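Vortrag: Was auf den Tisch kommt - Ordnung im kleinen Haushalt
Sprechernotizen, Fassung für den 15. Juni 2014 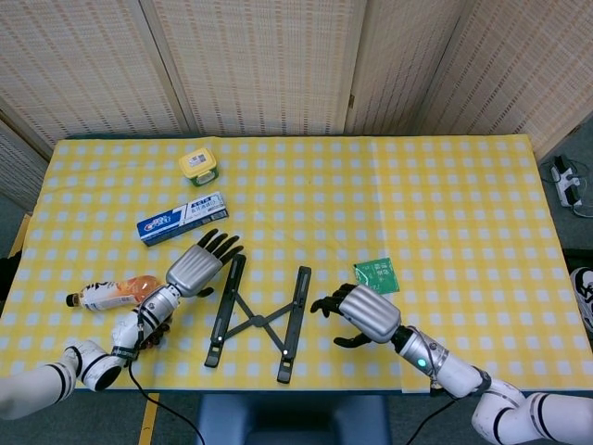 Begrüßung (langsam anfangen, die Leute suchen noch ihre Plätze)

Guten Abend zusammen, schön, dass so viele gekommen sind. Danke an Jeanie Drummond für die Einladung und an das Haus Dosach für den Saal. Ich habe im November schon einmal hier gesprochen, damals über Vorratsschränke, und danach kamen so viele Fragen zu den Kleinigkeiten, die zwischen den Zimmern hin und her wandern, dass wir daraus einen eigenen Abend gemacht haben.

Kurz nachfragen: Wer hat heute schon etwas gesucht? Hände abwarten. Meine eigene geht auch hoch, es war der Autoschlüssel.

Der Tisch als Zwischenstation

Auf dem gelb-weiß karierten Tischtuch liegen eine Getränkeflasche, eine Zahnpastaschachtel und eine kleine Dose mit gelbem Deckel. Lauter Kleinigkeiten, und ich behaupte, in fast jeder Wohnung hier im Viertel sieht ein Tisch manchmal so ähnlich aus. Man kommt vom Einkaufen, das Telefon klingelt, und schon liegt die Zahnpasta da, wo später gegessen werden soll.

Meine Großmutter hatte auch so ein kariertes Tuch, und bei ihr galt: Bevor der erste Teller kommt, geht alles andere runter. Als Kind fand ich das schrecklich streng. Heute mache ich es genauso (hier wird meistens gelacht, ruhig warten).

Wohin mit den Sachen?

Zahnpasta: ins Bad, und zwar gleich mit der Schachtel. Die Vorratsschachteln stelle ich hochkant nebeneinander, dann sieht man auf einen Blick, was noch da ist. Die angebrochene Tube bleibt im Becher.

Flasche: Liegende Flaschen rollen gern, deshalb stelle ich sie hin, sobald ich vorbeikomme. Volle in die Küche, leere in den Korb neben der Wohnungstür. Hendrik Brouwer hat mir nach dem letzten Vortrag geschrieben, dass er seinen Korb jetzt an die Garderobe gehängt hat - das klappt natürlich auch, wenn der Haken hält.

Dosen mit Deckel: Da wird es persönlich. Ich mag farbige Deckel sehr, man findet die Sachen schneller wieder. Bei uns ist Gelb für alles, was auf dem Tisch bleiben darf, Grün kommt in den Schrank. Denken Sie sich ruhig etwas anderes aus, nur sollten alle im Haushalt Bescheid wissen.

Ein Wort zum Paravent

Hinter dem Tisch steht ein beigefarbener Raumteiler mit geflochten wirkenden Feldern. So etwas habe ich lange unterschätzt! In einer kleinen Wohnung bekommt der Essplatz damit eine eigene Ecke, und das Auge hat Ruhe. Géza Lakatos hat für seinen 50 Euro bezahlt, gebraucht und gut erhalten. Bitte vor dem Kauf messen, meiner ist 184 Zentimeter hoch und passte nicht unter die Dachschräge.

Zum Mitmachen (zehn Minuten)

Zettel austeilen. Jeder schreibt auf, was heute Morgen auf dem eigenen Tisch lag, und tauscht mit der Nachbarin oder dem Nachbarn. Napaporn Ruangrit geht herum und hilft. Danach zwei oder drei Listen vorlesen lassen, aber nur freiwillig.

Falls Zeit bleibt: die Geschichte mit der Butterdose im Wäscheschrank.

Pause, Tee steht im Flur.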